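Hi again from the Trutmont seed library! February was our busiest month so far, and your grant is holding up better than I'd feared when we bought all those envelopes.

We've handed out 712 packets since the doors opened, mostly beans and lettuce, and people are already asking for squash (I've ordered more from Tiseck, who were slow but sent good stock). We also have 128 borrowers signed up, a lot of them from the Ticona side of town, where the bus finally runs on Sunday. 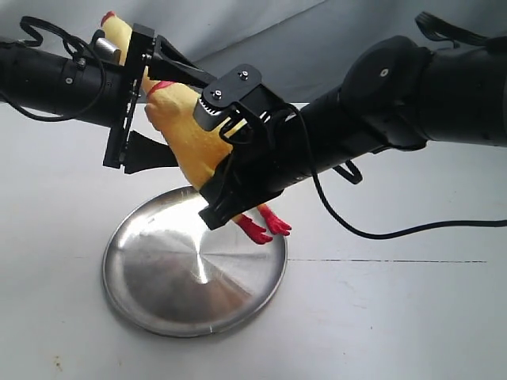 Do we still need the second payment this spring? We'd like it by the end of April, as planned, to cover the new drawers and a dehumidifier for the back closet.

One thing went badly. We lost almost 300 packets of onion seed, old stock that came up so thin in the germination tests that I couldn't send it home with anybody. I've tossed it and started writing the year on every drawer.

Next up are the 7 evening classes at the Porkus branch. Seed saving is full, and tomatoes has two spots left, so come if you're free!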